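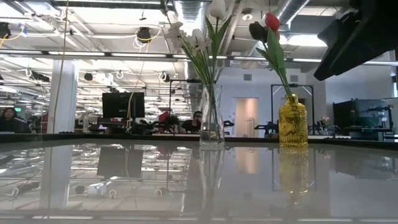 Flower task station, two vases, one arm close to the tulips.

Search questions, tags, people

What rules do you use for a shared robot table with glass vases on it?

I am responsible for the written rules for our two-arm tables. I work at Storkevo, in a big open room where people sit at their desks very near to the robots. The task is flower arranging: the arms pick up stems and put them in a vase. We have 5 such tables now, and each operator has made his own habits. One person clears the table between runs, another leaves all the stems where they fell. I want one page which everybody follows.

My questions are these. Who is allowed to reach onto the table, and when? Must the glass be replaced with plastic? And what do you write about cables on the floor? I have read the general safety papers from the arm supplier, but they speak about fences and big machines and say very little about vases.

Inese Ots

2 answers

Inese, we had almost the same discussion at Siruvside in June, so I give you what we wrote after it.

Hands on the table only when both arms are stopped and the operator has said "stopped" aloud. The person who reaches in must hear it and repeat it. One arm stopped is not enough. The people who were against this rule said it takes too long. I measured it and it adds 3 seconds.

Before a run, look at the surface from the side where you sit and also from the far side. A thin stem is easy to miss on a shiny surface, and a clear vase on a white sheet is worse.

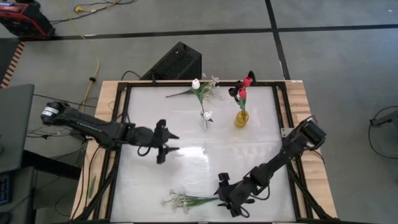

Decide which loose pieces belong to the task and which are only left over. Ours says: a stem inside the rails is part of the run, a leaf or a stem on the wood border is removed before the start. If something falls on the border during the run, leave it there until the stop. I have seen a new operator reach for a leaf with the arm still moving above his wrist, and he was a sensible man.

For cables: none of them may lie where a person puts his feet when he resets the table. Behind the table we are less strict, but they must be tied and they must not be pulled when the arm is at its full reach. Check this with the arm really stretched out, since at the rest position every cable looks fine.

About glass I cannot give you a rule, only our practice. We keep glass, because the gripper behaves differently with it, but we limit the closing force and there is a brush and a closed bin at each station. Nobody picks up pieces with fingers. Wipe the sheet after any break, also when you see nothing on it.

Also write down who can change the page. With us it is Washington Cordeiro and one more person from each shift. Before that, we had 89 comments in the file and no decision.

Deepak Dixit

Just use plastic vases. We changed at MacRitchie and never looked back. Also keep the neighbors' chairs away from the arm side, put tape on the floor if you must.

Noel Tolentino

Comments

Inese Ots: Thank you both. Deepak, does the rule of saying "stopped" work in a noisy room? We have about 20 people talking around the tables.

Deepak Dixit: Not very well at first. We added a raised hand. The operator keeps one hand up, away from the controls, for all the time that the other person is inside the rails. If the hand goes down, you take your arms out and ask.

Kenna Menzies: For plastic, please check the weight. Ours were so light that the stems tipped them over, and we had to put sand in the bottom.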